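Reception robots at Fliren: what staff say has changed, and what hasn't
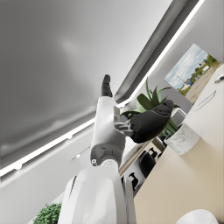
Fliren, the serviced office operator, wants humanoid robots working behind the front desks of its buildings by next March. The firm said this week that it had signed with Vulo, which makes the machines, and Okeo, which supplies the software that trains them. The first six robots are meant to go to its larger sites. A further 12 would follow if the trial is judged a success, though Fliren would not say who does the judging or what counts as success.

So far most of the work has been done in simulation. Okeo builds a computer version of a reception area, with its counter, chairs and plants, and lets a virtual robot practise in it before any real one is switched on. The company says this is quicker and safer than training among real visitors. That is probably true. It also means that the claims made for the robots at this stage are claims about a reception where no one is late, lost or cross.

According to the trial plan, the robots will tidy counters, hand over passes, sort small parcels and put stray pens and papers back where they belong. Fliren describes these as "the dull bits" of the job and says its 60 reception staff will be free to spend more time with guests. No posts will be cut during the trial. Asked whether the same promise holds afterwards, a spokesperson said it was too early to comment.

Staff who spoke to us on condition that they were not named were less sure about the dull bits. One receptionist with long service said that tidying the counter was how she kept an eye on the door without staring at people. Another said parcels took up very little of his day, and that most of it went on broken lifts, double-booked rooms and visitors who had come to the wrong building. None of those tasks is in the plan.

There is new work, too. Each site will need a "robot lead" on every shift, who must clear the area when the machine gets stuck, restart it and fill in a report. The role comes with a day of training and no extra pay. Fliren says the reports will be short. Staff who tried a draft form said it took 20 minutes to complete, and that it had no box for "did the job myself".

Layout is another sore point. The plan asks sites to keep counters as close as possible to the computer model, so plants, picture frames and desk items should stay put between shifts. People who have arranged their own desks for years are being asked to stop, for the benefit of a machine sold on its ability to cope with ordinary rooms.

The consultancy Śliwiński, hired by Fliren to look at costs, is expected to report before the first robots arrive. Its brief covers energy use, repairs and cleaning contracts. It does not cover the hours staff spend minding the machines, and Fliren confirmed that those hours will be logged as normal reception duties.

Vulo and Okeo both declined to say how often the virtual robot finishes its tasks without help. Fliren said it had seen the results and was happy with them, but had no plans to publish them.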